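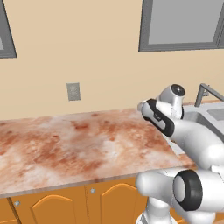

PRESS RELEASE
For immediate use

Students of Risholm Technical College open their kitchen robot competition to other schools

Risholm, August - The robotics club of Risholm Technical College today announces that its yearly student competition, the Tunen Kitchen Challenge, will for the first time accept teams from outside the college. Registration is open until the end of the month. The competition is free of charge and takes place completely in simulation, so that a school needs no robot of its own to take part.

In the Tunen Kitchen Challenge, each team writes a program which controls a robot arm in a simulated kitchen. The arm must carry out household tasks at a counter and a sink, for example to pick up a cup and put it in the basin, to turn the tap, or to open a cabinet door by its knob. The teams do not steer the arm by hand. When a run has started, the program must manage alone until the task is finished or the time is over.

The club began the competition three years ago as a project inside the second-year automation class. At that time the college had one real arm for the whole class, and the students waited long for their turn. With the simulated kitchen every student can work at the same time, also from home in the evening. The real arm is still used in the spring term, when the class studies safety and maintenance.

This year 17 teams from the college have already registered. The organisers have place for 100 teams in total and hope that many of the remaining places will go to schools in the region. A team has two to four members, and all members must be between 15 and 20 years old. Mixed teams from two schools are welcome.

How the competition works

Every team receives the kitchen, the arm and a short handbook as one download. The handbook is written by the students of the club and explains how to start the simulation, how to read the position of the joints and how to send a first movement. It can be followed by a beginner who has some knowledge of programming, but a team should plan several weeks for practice.

The preliminary round has 10 tasks. Each submitted program is tested many times, and before each run the objects are placed in new positions on the counter. The wall colour, the surface of the counter and the cabinet doors can also change between runs. In last year's final, some programs that worked very well in one kitchen failed completely when the counter got a pattern - the students had trained them only with a plain grey surface. For this reason the club now gives several kitchens with different surfaces to all teams from the first day.

Points are given for finished tasks, and for gentle work. A team loses points when the arm hits the counter, the tap or the wall. Speed is counted only when two teams have the same result.

"We learned most from the runs that went wrong," the club writes in its report about last year. "Our arm pushed the cup behind the tap and then tried for the rest of the time to reach it. We needed around 1000 runs before we understood that the mistake was in one line."

The final and the prizes

The eight best teams are invited to the final in the main hall of the college, where the runs are shown on a large screen and every team explains its solution in a talk of five minutes. The public may attend. Teams with a long journey can present by video.

The winning team receives a week of practical training at Zirnlow, an engineering workshop in Risholm which has supported the club since its first competition. A second prize, the Tawfik Prize for the best written documentation, is given to a team which explains its work so clearly that other students can use it. All teams which reach the final must publish their programs afterwards, and these are then used as teaching material in the automation class.

Teachers who want to use the kitchen in their lessons, without entering the competition, can also ask for the download. The club offers an introduction of one hour by video for such classes, in English.

Registration and contact

Teams register with the form on the website of the college, under Clubs and Projects. Questions about the rules, and requests from the press for pictures or for a visit to the club, can be sent to the college office, which passes them on to the students. Please allow three working days for an answer during the summer holidays.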